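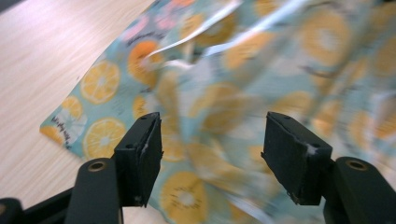 Bought the Zikura hand-held gripper in August for our folding trials, 2 units, paid 1,244 for the pair from the Tralach shop in Nunville. Mixed feelings. Grip itself is good. Cotton, tea towels, even the teal cloth with the citrus slices, picks up fine if you come in at the corner. The trouble is the pads. There's whitish fluff on the inner faces of both fingers, same as I kept finding all through the trials, and on mine that was the start of the fault.

What happened: after 200 or so closes the left pad went slack at the top. Didn't notice. Cloth started slipping out on one side, then the finger stuck half shut and wouldn't open on the trigger. Had to kill the power and prise it apart. Pinched my thumb doing it, not badly, but there is no release lever anywhere and there ought to be.

Emailed Tralach, they passed me to Ertürk who do the repairs. New pads came quickly, fair play. No word on the sticking. Second unit has done it too, only once so far.

Good: light, bolts on easily, spare fingers are cheap. Bad: pads shed, no release, manual says nothing about cleaning them. I wipe mine every mornign now and keep fingers well clear when it jams.

2 stars, might go to three if they fit a release.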